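Teaching by Hand
25 Sep 2020

When I first called Zübeyde Gezer to ask how her group at Hakerano had taught a two-armed robot to clear a table, she laughed and told me I had better come over and clear one myself. So in August I did, and I'm happy to report that I was terrible at it (my left hand, it seems, has been coasting on the work of my right for most of my life).

The idea behind the project, which the group calls Taketti, is wonderfully plain. Getting a robot arm to show another robot arm what to do is slow, fussy work. People, on the other hand, already know how to move a box or pick up a flower. So you give a person a pair of hand-held grippers, with patterned cubes on them so their position can be followed through the air, and you let that person get on with the chore.
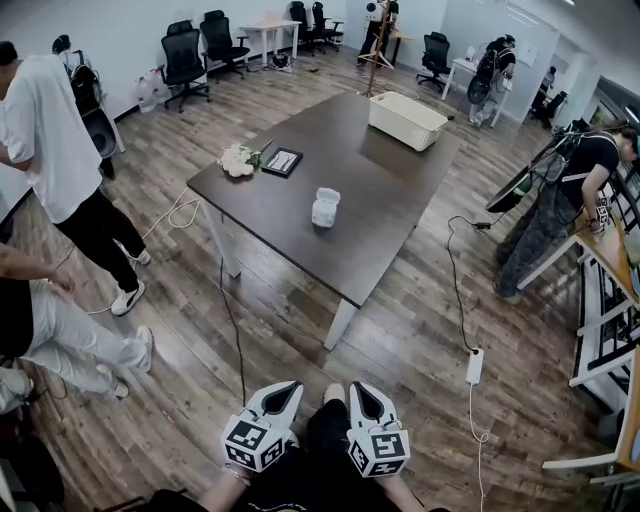

Gezer's colleague Géza Szekeres, a patient man who looked over my shoulder for most of an afternoon, is in charge of deciding which recordings are good enough to learn from. The group collected 600 of them for the first round and kept 477. The rest had a marker hidden behind an elbow for too long, or a hand that wandered off while its owner was chatting, and I suspect every one of mine would have gone straight into that pile!

What surprised the two of them was how much the mess helped. An early version of the robot had learned only from tidy tables, with everything set out the same way each time, and it managed 16 of its test runs before the group gave up on it. Trained on the untidy recordings, with the same length of training and the same set of tests, it finished 36.

Szekeres is careful about that number. The tests all took place in one room, he reminded me, and he'd like to see the robot try a kitchen before anyone gets too excited. Gezer is already looking for one she can borrow.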